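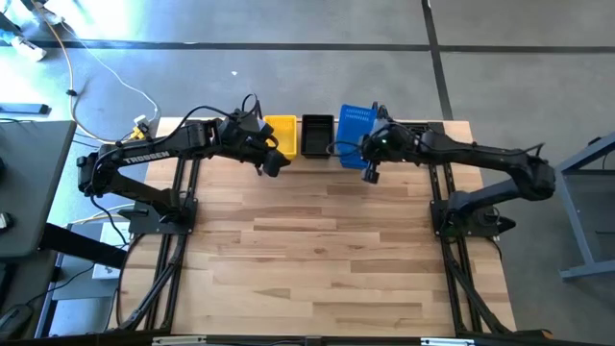 Pedstead, January 13, 2021

I bought the Vatham baskets in October, after my drawers became impossible. They are simple plastic baskets in yellow, black and blue, and they can be bought one by one. I paid for them myself, and I write this for people who, like me, read many reviews before they buy a small thing.

First, the good side. The colours are strong and easy to remember. In my system yellow is for post, black is for cables and blue is for everything that has no place yet. The plastic does not smell. I washed mine in the sink with warm water and they kept their shape. The shop, Prorley, packed them well, one inside the other with paper between.
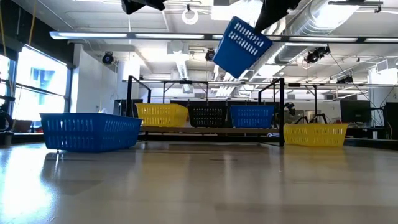 My biggest question was where to keep them, as I did not want them on the floor. A shelf is the better choice, in my opinion. Three of them fit in a row on one brown board, yellow, black and blue, and the wide rim on the blue one gives the fingers something to hold when you lift it down. The slots also let light through, so I can see from my chair if there is something inside. Very small things are a problem. I lost two screws through the slots before I put a piece of card in the bottom.

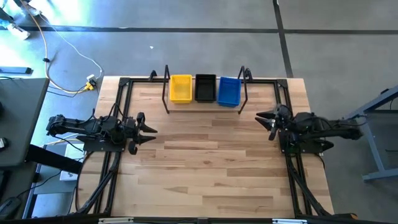
I also tried the Balogun boxes, which have a lid. They are stronger, but I found that I never opened them, and a thing in a closed box is a forgotten thing for me. My neighbour Bautista Núñez prefers them for his garage, where there is a lot of dust, and I understand this.

I would like to have labels in the package. I would also like a smaller size, for pens. I give four stars and I will order another yellow one.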